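Kit simulation « Rayonnage » – module club et concours
Réf. RAY-184 – éditeur Drovolik – licence établissement 395 € HT / an

Pour qui : clubs robotique de lycée, BTS, IUT, équipes qui préparent la coupe Lereck. Pas besoin de robot. Un PC correct suffit, carte graphique récente conseillée.

Préhension et rangement, vues du simulateur :

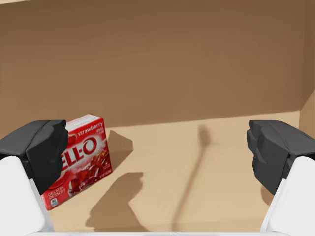
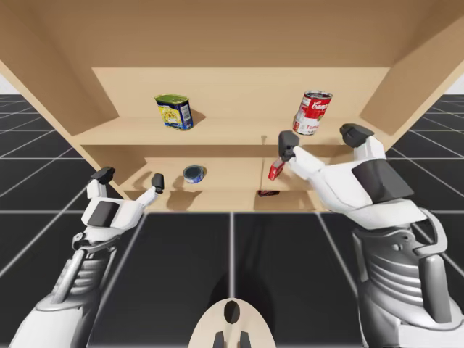
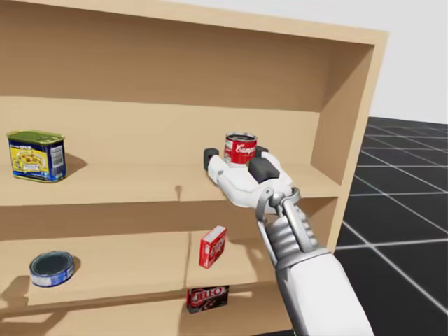 Contenu de la licence
Scènes prêtes à l'emploi, étagères et bacs, éclairage réglable
Bibliothèque d'objets d'épicerie texturés, masses et frottements modifiables
Pilotage manette, clavier ou script Python
Enregistrement des essais + relecture image par image
Cahier d'exercices élève (242 pages, PDF) et livret prof
20 postes par établissement, au-delà nous demander un devis

Nouveau depuis avril : chronométrage au format concours, export des scores en CSV. Le barème Lereck est intégré, les pénalités de chute aussi. Attention la version d'avant ne lit pas les nouveaux fichiers de scène, mettez tous les postes à jour en même temps.

Niveau requis
Débutant : séances 1 à 4, manette uniquement. À partir de la séance 5 il faut un peu de Python – boucles, fonctions, pas plus. Les séances sur la planification de trajectoire sont plutôt pour le post-bac, ou pour des terminales motivés.

Retour de club
« On a commencé avec six élèves en salle info, le mercredi midi c'était trop court alors on est passés à 17 h. La première séance tout le monde fait tomber les boîtes. Le plus dur reste l'approche, ils ferment la pince trop tôt. Le passage en script a pris deux séances de plus que prévu. » – Leonora Panganiban, club Gatchalian

Installation
Windows ou Linux. Pas de version Mac pour l'instant, on nous la demande souvent, rien de daté. Clé envoyée par mail sous deux jours ouvrés. Si le pare-feu de l'établisement bloque l'activation, prendre le fichier hors ligne dans l'espace client.

Options
Pack scènes supplémentaires Resis : 184 € HT
Formation prof à distance, une demi-journée, animée par Kiros Negussie : sur devis
Aide au dossier concours : comprise la première année

Commande
Bon de commande administratif accepté, Chorus Pro ok. Essai gratuit 20 jours, toutes fonctions sauf l'export. Questions techniques : Margit Hegedűs, devis et factures : Janelle Manalo – merci de préciser le nombre de postes et la version installé.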